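How to season a new carbon steel pan

A new carbon steel pan usually ships with a thin coat of wax or oil to keep it from rusting. Scrub that off first with hot water, dish soap and a stiff brush. Rinse, then dry the pan over low heat for 4 minutes.

Put a teaspoon of grapeseed or canola oil in the warm pan and rub it over the inside, the outside and the handle. Then take a clean cloth and wipe it all off again, as if you had put it on by mistake. Too much oil leaves sticky spots. 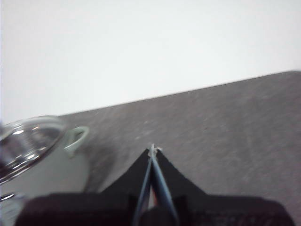 Set the pan upside down in a cold oven and turn it to 450°F. Bake for one hour, switch the oven off and leave the pan inside until it cools. Repeat the oil and bake steps two more times. The color will be uneven — brown in places, nearly black in others — and it evens out with use.

For the first few weeks, skip tomatoes, wine and vinegar. Fry potatoes or onions instead.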